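Belturance publishes service procedure for Traster hand-held grippers

May 12, 2018

Belturance has released the full set-up and maintenance procedure for Traster, its paired hand-held gripper set used to record handling tasks for robot programming. The document replaces the short guide supplied with the first units and is issued to all sites free of charge.

The procedure covers three jobs: daily set-up, care of the finger pads and replacement of the marker cubes. Each gripper is mounted on a cube printed with black-and-white patterns, from which the tracking software works out position and angle. A scratched or dirty face degrades the reading before it stops it altogether, so faces are now wiped with a dry cloth at the start of each shift and checked under the lighting in which the set will be used.

Pads are inspected every 200 recordings. Both fingers of a gripper are re-padded at the same time – a new pad facing a worn one shifts the closing point to one side. The procedure gives the adhesive, the curing time and the order in which the screws are refitted.

"Most returned units had nothing wrong with the mechanism," said Nesma Belhaj, service manager at Belturance. "The cube had been taken off for cleaning and put back a quarter turn out. We have added a check for that."

The check takes 2 minutes. The operator holds both grippers forward at chest height, tips apart, then closes them together on a light, soft object. The software compares the measured gap with the stored value and reports any difference. If the check fails twice, the cube is removed, reseated and calibrated again.

The text was revised after a trial at Tredum, where 1485 recordings were made and 728 of them repeated with newly fitted pads. Makis Stergiou, who ran the trial, asked for the cable routing section to be moved ahead of calibration, and this has been done.

Replacement pads and cubes can be ordered from July under the existing part numbers. Service enquiries should be sent to Bo-ram Yeo at Belturance.
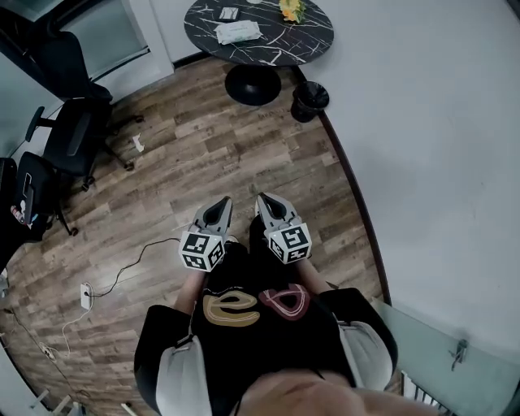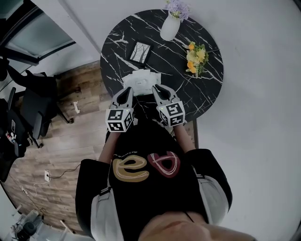

Traster grippers held apart (first picture) and closed on a white packet or napkin (second picture).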